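Saber Countertop Dishwasher, Model 3227
Section 8: Loading the Rack and Setting the Rinse Dose

8.1 Before loading

1. Turn the dial to OFF and wait for the door lock to release.
2. Pull the lower rack out until it meets the stop.
3. Scrape food from all items. Do not rinse under the tap.
4. Check that the spray arm turns freely by hand.

CAUTION: Do not rest heavy cookware on the open door. The hinge pins can bend.

8.2 Bowls and deep dishes

1. Place bowls in the rear row, open side facing the spray arm.
2. Tilt each bowl forward so that water drains off the foot.
3. Leave a gap between neighboring rims. Rims that touch may chip during the wash.
4. Load colored or banded rims in the upper rack only, and select Program 2.

Note: Decoration applied over the glaze may fade. Check the maker's mark before the first wash. 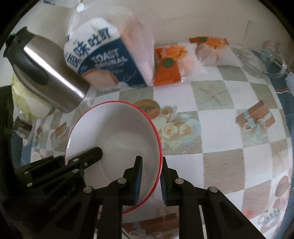 Karim Ait Brahim: Program 2 left a chalky film on my bowls until I raised the rinse dose by one step. The water in Mistarport is hard, and the factory setting was too low for it.

8.3 Adjusting the rinse dose

1. Open the dispenser cap on the inside of the door.
2. Turn the selector one step toward the plus sign if film or spots remain. Turn it one step toward the minus sign if streaks or foam remain.
3. Close the cap until it clicks.
4. Run one full cycle before making another change.

Note: The selector has eight positions. The factory setting is 2.

CAUTION: Never pour detergent into the rinse dispenser. If this happens, do not start the machine. Order flushing kit 891 from Bavau and follow the sheet supplied with it.

8.4 After the cycle

1. Leave the door ajar until the dishes have cooled.
2. Unload the lower rack first.
3. Clean the filter as described in Section 9.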